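Protokoll Arbeitskreis Greifzellen, Sitzung im Mai
Donnerstag, 13.30 Uhr, Besprechungsraum Halle 2
Protokoll: Tamara Iordache

Diese Website verwendet Cookies. Mit der weiteren Nutzung stimmen Sie dem zu. Einstellungen | Akzeptieren

Anwesend: Jacqueline Gautier (Leitung), Benoît Lemaire, Angharad Gronow, Tamara Iordache
Entschuldigt: Brunello Colombo

TOP 1 Protokoll der letzten Sitzung
Ohne Änderungen genehmigt. Der offene Punkt zur Beschriftung der Not-Halt-Taster bei Erkmont bleibt bis zur nächsten Sitzung stehen.

TOP 2 Beleuchtung am Tischarbeitsplatz
Lemaire berichtet über die Durchsicht der Aufnahmen aus der Handgelenkkamera. In dunklen Behältern überstrahlt die Mitte so stark, dass Einzelheiten verloren gehen. Aufdrucke auf kleinen Packungen sind dann nicht mehr zu lesen, auch wenn die Packung farblich noch gut zu erkennen ist. Dazu kommt die Bewegungsunschärfe beim Verfahren über den Tisch.

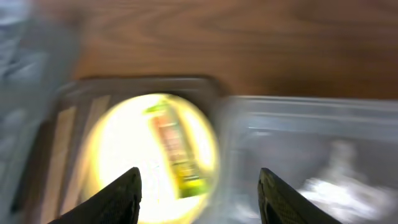

Greifer über dunkler Schale und Klarsichtbehälter, Packung im überstrahlten Bereich

Gronow schlägt vor, die Belichtung vor jeder Serie fest einzustellen und mit einer leeren schwarzen Schale zu prüfen. Gautier möchte die Automatik als Rückfall behalten, weil in Brukness zwei Arbeitsplätze am Fenster stehen. Nach kurzer Aussprache einigt man sich auf feste Belichtung als Regelfall. Abweichungen werden im Serienblatt eingetragen, mit Kürzel.

Beschluss: Abschnitt 4 der Arbeitsanweisung Altow wird entsprechend geändert. Einstimmig.

TOP 3 Geschwindigkeit und Annäherung
Der Entwurf sieht 400 mm/s für freie Fahrten vor und 180 mm/s, sobald der Greifer unter die Oberkante eines Behälters fährt. Lemaire hält den zweiten Wert bei durchsichtigen Behältern für zu hoch. Der Rand wird im Kamerabild leicht übersehen, und zerknülltes Material im Behälter gibt keine verlässliche Höhe vor. Er bittet um einen eigenen Wert für diesen Fall. Gronow misst bis zur nächsten Sitzung die Anhaltewege mit dem Greifer Ngui nach, bis dahin gilt der Entwurf unverändert.

Zur Frage, ob jemand während der freien Fahrt Gegenstände nachlegen darf: nein. Erst Halt, dann Freigabe am Pult, dann Zugriff. Das stand bisher nur im Anhang und kommt nach vorn in Abschnitt 2.

TOP 4 Schmale und lange Gegenstände
Essstäbchen und ähnliche Teile waren bisher nicht geregelt. Gautier legt einen Textvorschlag vor:
– Einzeln greifen, nie paarweise.
– Griffpunkt vor der Serie festlegen und im Serienblatt vermerken.
– Freies Ende nicht über den Tischrand hinaus führen.
– Teile mit Splittern oder Rissen aussortieren.
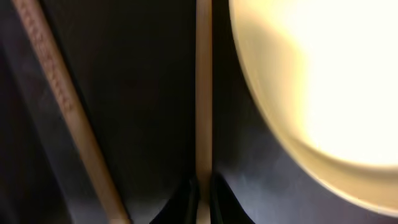

Strittig ist der Griffpunkt. Lemaire ist für das untere Drittel, Gronow für die Mitte, damit das lange Ende beim Schwenken weniger ausschlägt. Beides lässt sich begründen – die Anweisung soll deshalb keinen Punkt vorschreiben, wohl aber verlangen, dass er innerhalb einer Serie gleich bleibt. Für den freien Abstand zu Tellern und Schüsseln beim Schwenken wird ein Mindestwert von 200 mm diskutiert. Auf kleinen Tischen ist das kaum einzuhalten. Kein Beschluss, Colombo soll dazu gehört werden.

TOP 5 Unterweisung
Die Unterweisung ist alle 12 Monate zu wiederholen. Die Liste für Brukness ist unvollständig, Iordache fordert die fehlenden Unterschriften an. Wer nicht eingetragen ist, arbeitet bis dahin nur unter Aufsicht.

TOP 6 Verschiedenes
Die Filzunterlagen sind bestellt. Der Schlüssel zum Pultschrank hängt wieder am alten Platz.

Offene Aufgaben
Lemaire: Neufassung Abschnitt 4
Gronow: Anhaltewege Ngui
Iordache: Unterschriftenliste Brukness, Versand des Protokolls
Gautier: Rücksprache mit Colombo zu TOP 4

Ende der Sitzung: 15.10 Uhr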